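Print this page | E-mail this to a friend

We use cookies to remember your settings. By reading on you agree to this. OK

April, late, after the concert

Back from Hernley with a program I paid 3 dollars for and a stiff neck. The Odoi quartet, two hours with the interval, and the evening broadcast live on the radio, so we were all asked to hold our coughs for the slow movements. I held mine. The man behind me did not hold his, and I expect he can be heard in several states.

I went because the station has been going on about them since January. Every afternoon the same presenter plays the same three minutes of the same recording and calls it luminous. I don't trust the word. In my experience it means slow, with a lot of high notes, and that is what we got for the first half. The new piece was called Bruvurus. The program note gave it 300 words and used up most of them on the composer's walks by a lake. I read it twice and still couldn't have told you whether it was fast or slow. (Slow.)

The Haydn was better. I'll give them the Haydn. The cellist in particular seemed to be enjoying it, and the finale went at a clip that made me sit up. Then came the talk from the stage, which I'd forgotten about, with the interviewer asking whether they felt they were "in conversation with" the music. They said yes. What else would they say?
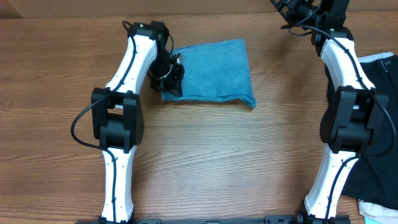 What bothers me more is the hall. They keep telling us it was full. It seats 2,000, it says so on the wall by the coat check, and the whole left side of the balcony had nobody in it that I could see. On the radio, of course, the applause sounds enormous. I listened to the repeat of last month's concert on the Witix app and it sounded like a football crowd, and I was at that one too. I don't say they add clapping. I say I'd like to know where the microphones are.

The Witix thing is another matter. The free version stops every half hour to tell me about the paid version, and it did it once in the middle of a Schubert song. They claim 4,000 concerts in the archive. I looked for the two I wanted and found neither, though I did find the Bruvurus premiere, listed under chamber music and again under "calm."

Bus home was late. I stood at the stop with five or six people who had also been inside and listened to them agree that it had been wonderful. One woman said she had been in tears. I was thinking about the parking lot, and how they've put the ticket price up again and taken away the free water.

I have booked for the next one, the all-Brahms. The seat is farther back and costs more. I will probably complain about that too - but the second sextet is on it, and I haven't heard it in a room with people since I was at school.

Must find the other glove. It was in my coat pocket at the interval.

Print this page | E-mail this to a friend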